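The arm on the snack shelves, and what it did to our mornings

By Tonantzin Aguirre
September 11, 2021

I have packed boxes for a living for most of my adult life, and I want to put in a good word for a robot.

I know how that sounds. When people in my line of work write about automation, they are usually writing about losing something, and I'm not going to tell them they are wrong. I have friends who were walked out of a depot with a voucher and a handshake. But I have also spent this summer working a few feet away from a robot arm at Gratetow, and I've come away more excited about my own job than I have been in years, and I'd like to say why while it's still fresh.

Gratetow packs snack boxes for offices. A firm signs up, tells us what its people like and what they can't eat, and we send a mixed box of bars, crackers, granola and tea. We had 194 firms on the books when I last looked at the board by the kettle. The picking has always been done by hand from open shelving, and it's fiddly work, because no two boxes are the same and the shelves are built for storage and don't care about your back. The upper shelf is fine. The lower shelf is where you pay for it. Tea is heavy for its size when you're lifting a lot of it, and it lives low down, and so do the crackers.

I used to reckon up my day in bends. I'd come home, sit on the stairs to take my boots off, and need a minute before I could get up again. My daughter thought this was just what mothers did.

So when Dale Thibodeau, who runs the floor, told us in August that we'd be getting an arm on the dry goods side, my first thought was for my knees and my second was for my wages. I asked about both, in that order! He said the hours were staying as they were and that he'd put it in writing, and he did, one page, signed, pinned up where we could all read it. I can't stress enough how much that page mattered. If you are a manager reading this and you're thinking of bringing a machine in, write the page first. Everything I'm going to say from here on depends on it, and I don't believe I'd be writing in this mood without it.
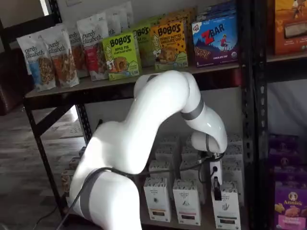 What I hadn't expected was how interesting it would be. I had pictured a sort of vending machine, something sealed off that you feed and then ignore. It's much more like working near somebody very patient who has never seen a granola bar before. A box of bars is easy enough to think about: it has flat sides and it stays the shape it is. A pouch of granola is another matter. It slumps, it crinkles, it leans on its neighbour, and the place you'd grab it changes according to how the stuff inside has settled. I have picked thousands of those pouches and never once thought about how. I just did it. Then one morning I was asked to explain to the two engineers how I get the one at the back without knocking down the one at the front, and I stood there with my hand in the air like a fool, doing it slowly, watching my own fingers.

You tip it. That's the answer. You put two fingers on the top seal and tip it towards you before you lift, so it comes away from the others. I'd been doing it for years and had never had the words.

I found that thrilling, and I'm not ashamed of it. So much of what we do on a packing floor gets called unskilled, and the quickest cure for that word is to watch clever people try to write your job down. Every small thing has to be spelled out. Which way the carton faces, how hard is too hard, what you do when something is wedged. We filled a notebook with this. Dale calls it the Boychuk book, after the brand on the cover, and there are 67 entries in it so far, most of them in my handwriting. Some are very short. One just says "don't trust the purple ones, they slide".

There's a proper argument to be had about that notebook, and I'd rather have it out loud. If I give away what my hands know, what have I got left to bargain with? Someone from another firm put that to me over a cup of tea and I didn't have a good reply at the time. I've thought about it since. I think the knowledge was always going to be worth something to somebody, and for years it was worth nothing to me, because it wasn't written anywhere and I wasn't asked. Now it has my name beside it. When our pay was reviewed, I took the notebook into the room with me and put it on the table, and I got a new grade out of it. It isn't a fortune. It is the first time I've been paid more for knowing something, as opposed to being there longer.

I do think that should be the rule everywhere, and not left to the decency of one boss. If a machine is taught by the people who do the work, those people should be named and paid for the teaching, on top of the shift. I'd like to see it in contracts. I'd like the unions to go after it as hard as they go after breaks.

The other thing that has changed is what we talk about. Before, two people on the dry side would put their heads down and race the clock, and the only conversation was about the order sheet. Now there's always a bit of a huddle in the morning about how the shelves should be laid out. We moved things this summer that had stood in the same spot since the shelving was put up, purely because somebody finally asked why they were there. Does the tea need to be on the bottom? Should the tall cartons stand in front or behind? These questions are for the arm's sake to begin with, but we walk the same aisles, and a shelf that is easier for a gripper to get into is very often easier for a person of five foot one.

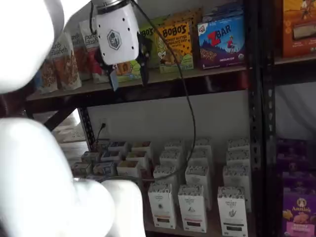
The gripper at the snack shelves, with the granola and bars on top and the white tea boxes below.

I should be fair about the drawbacks, as I've been warned I get carried away. It is slow. I can strip a shelf while it's making up its mind, and there are days I have to sit on my hands. It needs people near it who know what they're doing, so on a short-staffed morning it's one more thing to mind. New starters learn in a different order now, and I worry a bit that somebody who joins next year won't do enough plain picking to get the feel of it, and then who will write the next notebook? I've asked for every new person to have 40 hours at the shelves by hand before they go anywhere near the controls. Dale has said yes to this in principle. I'm waiting for the page.

There's also the matter of who gets to say stop. On our floor anybody can, from the Saturday lad upwards, and there's no form to fill in afterwards. I pushed for that and I'd push for it again. I visited Cinia, a bigger outfit that packs for shops, and there you had to find a supervisor first. You could see it in how people stood. They kept well back, arms folded, as though the thing belonged to someone else, and of course it did. The kit was newer than ours and nobody had a good word for it. Same sort of work, same sort of people, and the whole difference was in who had been let in on it.

My aunt worked at Gukari when it was still a biscuit factory, and she remembers the year the wrapping machines came. What she talks about isn't the machines. She talks about coming back from her holiday and finding her stool gone. There had been no word beforehand, and when she asked where it was, she was told she'd be standing from now on. She's eighty and still cross about the stool! I think of it often. I think most of the bitterness people carry about automation has a stool in it somewhere.

We sent out 1,449 boxes last month, which is a good month for us, and I packed a fair share of them and went home able to take my boots off standing up. I spend part of my week now on stock checks and on the special orders, the nut-free ones and the ones with a note in for somebody's birthday, and I like that work because you have to think about who's opening it. I still do a shift of plain picking whenever I can get one. I'd miss it otherwise.

If your place is about to bring something like this in, go and ask to be in the room. Ask early and ask what it's for. Take a notebook of your own and write down every question you answer for them, with the date. And try to have a look at the thing working, properly, for a whole morning, before you decide what you think of it. I was ready to dislike ours and by lunchtime I was giving it advice.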